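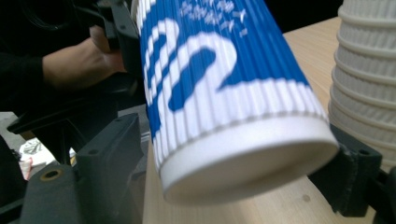 Unit 4 of the Baloch packaging course deals with the disposable hot-drink cup and its sleeve. A sleeve holds the hand away from the wall by means of ribs, as on the blue cup with the white curving print, where the ribs run the length of the sleeve. Students are to record rib direction and base colour before cutting.

The plain cup is examined second. Note the rolled rim, the seam down the inner wall and the flat bottom disc - all three are marked in the 40-point report.
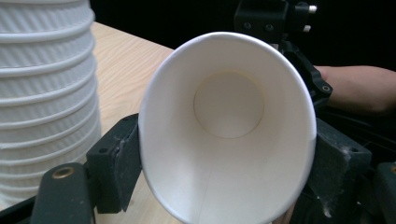 Herman Majimbun asks that seams be opened slowly by hand, as a blade destroys the glue line. Reports are due in November.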